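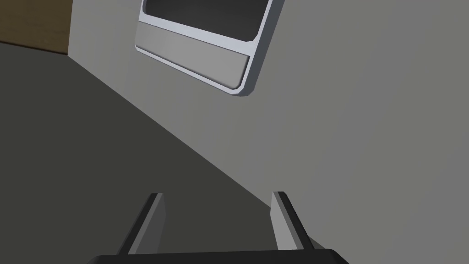 Bullance opened its outdoor cooking season in Skarnodmont in October, with meat grilled on stone over an open fire. The kitchen sold 851 plates of lamb with thyme butter, and the Courtois stand gave bread with each one – still warm from the ashes.

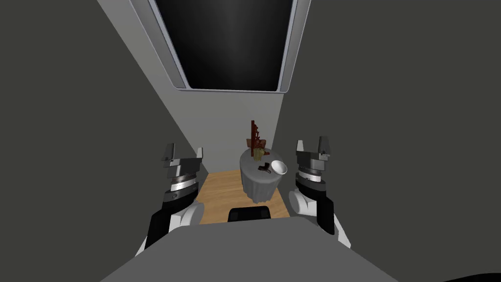

A visitor from Mutside wrote that the lamb was very tender but the butter needed more salt. The next fire will be lit on 12/31/19, at 7 in the evening.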